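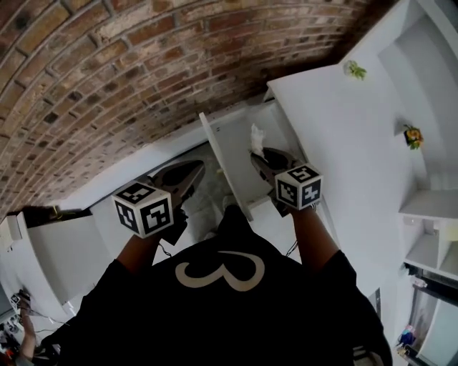 Okay, bathroom cabinet thread, because a few of you asked and because I need to talk about this cabinet with somebody. I put off cleaning it out for most of September. The trouble with a cabinet that has a tall door is that you can shut the tall door. You swing it open, there's a crumpled tissue sitting in there looking very bright and white against the inside, you think "I'll grab that later," and you shut it again. Well, later came on a rainy morning with a podcast going, and I'm glad it did!

2/ Some background for the new people. We've been in this apartment long enough that I can't blame the last tenants for anything anymore. All the storage in this corner is white, the floor is gray, and everything small I own ends up in one of two places, inside the white stuff or on the gray stuff. I clean the gray stuff. The white stuff had been getting a free ride.

3/ First thing I do with any cabinet (and I learned this from doing it wrong for years) is take out the trash and only the trash. No sorting yet. Tissues, receipts, cotton balls that have gone flat, the little paper bands that come around new washcloths. I go shelf by shelf with a grocery bag hooked over my wrist and I don't let myself read a single label.

4/ I found SO many receipts. One was from Lalteo, for a shower caddy I returned the same week. I kept the proof of the return for a caddy I don't have. Into the bag.

5/ Second thing, everything left comes out onto a towel on the floor. Use an old towel. I used a good one the first time I did this in our last place and there was an open bottle of cuticle oil involved, and that towel is now a rag with very soft edges.

6/ My piles, for anyone who wants them: use it every day, use it sometimes, belongs in another room, expired. I tried adding a "maybe" pile and it got bigger than all the others in no time, so I folded it back into "use it sometimes" and moved on with my life.

7/ The "belongs in another room" pile was the embarrassing one. A screwdriver. Birthday candles. A tape measure I had already replaced, so now we're a two tape measure household. If you've lost something, go look behind your extra shampoo.

8/ While the shelves are bare, vacuum them before you get anything damp near them. Dust plus hair plus a wet cloth makes a gray paste, and then you're chasing paste into the corners with your fingernail. I use the crevice attachment, then a barely wet cloth with a drop of dish soap, then a dry cloth. I leave the door open while I have a coffee so it airs out.

9/ Somebody asked about sprays last time. I had a bottle of the Terkis bathroom one and it was fine, smelled like a dentist's waiting room, and I didn't buy it again. Dish soap does it for me. If your shelves have swollen edges or bubbles in the finish, go easy on water, whatever you use.

10/ Hinges! Please look at your hinges while you're down there. A tall door is heavy and it sags over time, and then it rubs, and you think the whole cabinet is dying. Mine needed one screw turned a little. I opened and closed it 15 times afterward for the pure joy of it.

11/ Putting things back. Daily stuff goes at the height where your hand lands when you aren't thinking. For me that's a bit below the middle. Toilet paper goes at the bottom, and I don't stack it past the top of the opening anymore because I was the one getting hit by it.

12/ I bought 5 small bins for this, from Sinatura, and I'm going to be straight with you and say I needed three. The other two are in the hall closet being bins. Measure the inside of your shelf first and not the outside of the cabinet, which is what I did, standing there very confident with one of my two tape measures.

13/ The bins I'd really recommend cutting down to fit are shoe boxes. Free, light, and you won't cry when lotion leaks in one. The nice soap from Echevarría gets its own shoe box because it perfumes everything near it, and I like smelling it when I open the door, but I don't want my bandages smelling like figs.

14/ One rule I'm trying out. A tissue does not go in the cabinet "for a second." The trash can now lives right beside it, so I have no excuse, and so far I've caught myself with my arm halfway in there twice. Old habits! I'm putting it in this thread so that you can all yell at me.

15/ The whole thing took one long podcast and half of another, counting the coffee. Next up is the drawer under the sink, which I opened this morning and closed again. Give me until the weekend.

Home | Threads | Tidying | Laundry | Small Spaces | About

Print this page
E-mail this to a friend

Comments

mopandglory: The paste!! I have made the paste so many times. Vacuuming first today, thank you.

unit201: Which way did you turn the hinge screw? Mine has been rubbing since we moved in and I'm scared to touch it.

halfacloset: Try the side-to-side screw a quarter turn and check the gap before you do more. Mine was the top hinge.

linen_and_lint: Two tape measures is nothing. We have four and can find zero.

pinkbucket: Yelling at you in advance about the tissues. Also please do the drawer thread, mine hasn't opened all the way for a month and I need a push.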